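Drimwood Folding Clothes Airer
January
By Tharushi Siddiqui

There are people who own a tumble dryer, a utility room and a garden that faces south. The Drimwood is for the rest of us, who have a radiator, a spare chair and a growing pile of damp jumpers. It is a floor-standing airer with 13 metres of rail, it folds flat, and it will go behind a door if you're on good terms with the door.

We've stocked airers since the shop opened and have disliked most of them. They trap fingers. They lean. They shed a little plastic cap in the first week, which goes up the vacuum, and after that the bare tube leaves a rust mark on whichever shirt you wear to interviews. The Drimwood replaced the old Dutden on our shelves and it has kept its caps on so far, even the one in our own kitchen, where it gets no respect at all.

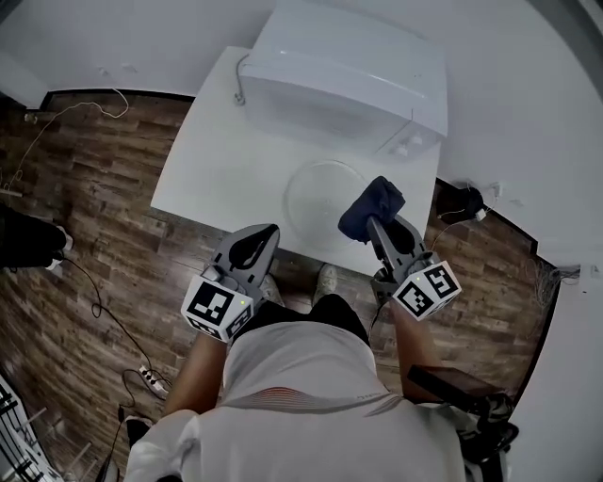
It comes in two widths. The narrow one suits a hallway or a bathroom with a sense of humour. The wide one has room for a double duvet cover, provided you fold it over the top and accept that the inside layer will be ready some time after the outside one. Both are the same height, and both have wings that lift and lock, so trousers can hang full length without their hems resting on the floor. Fold the wings down and it becomes a modest sort of airer for socks and tea towels.

The locking catch is the bit we get asked about. On the Dutden you had to push up and in together, like opening a medicine bottle, and plenty of customers gave up and propped the wing on a shelf. On this one you lift until it clicks. To close it, press the tab under the rail and lower it gently. Do take the washing off first. We mention this because of the returns form that said "collapsed" and was followed by a full account of the wet bath mats involved. 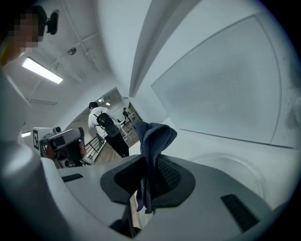
Speaking of weight, the rails are coated steel and they'll take a normal wash, well spun. They won't take a soaking wool blanket or a toddler. Put heavy things low and near the middle, leave a gap between garments if you can bear to, and open a window for a bit. An airer in a shut room mostly moves the water from your clothes to your wallpaper.

Knitwear should lie flat across the wings. If you peg a jumper by the shoulders you'll get two small peaks, and there is no flattering way to wear those.
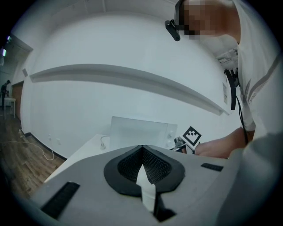 We sell it in one colour, a pale grey with black feet. Customers sometimes ask for white, or a nice green, and we sympathise, but pale grey with black trim seems to be what everything is made in now. The housing in the photo has the same idea, light grey with a black slotted pad or two, and you could stand the Drimwood next to it without upsetting anybody. The feet are rubbery and grip well on tile. On carpet they leave dents, as does everything you have ever owned.

Wipe the rails with a damp cloth now and then, particularly after dark denim. Don't oil the hinges, however much they squeak, unless you want the oil on your pillowcases. The squeak wears off.

The guarantee is four years and covers the frame, catches and caps. Keep the receipt somewhere you'll remember, or do as we do and tape it to the underside. Spare caps are free with any order if you ask at the till.

Related items
Wutholm Over-Bath Airer
Rengifo Peg Basket with Hook
Drimwood Sock Hanger
Dutden Folding Airer (discontinued, spares only)
Wutholm Ironing Board Cover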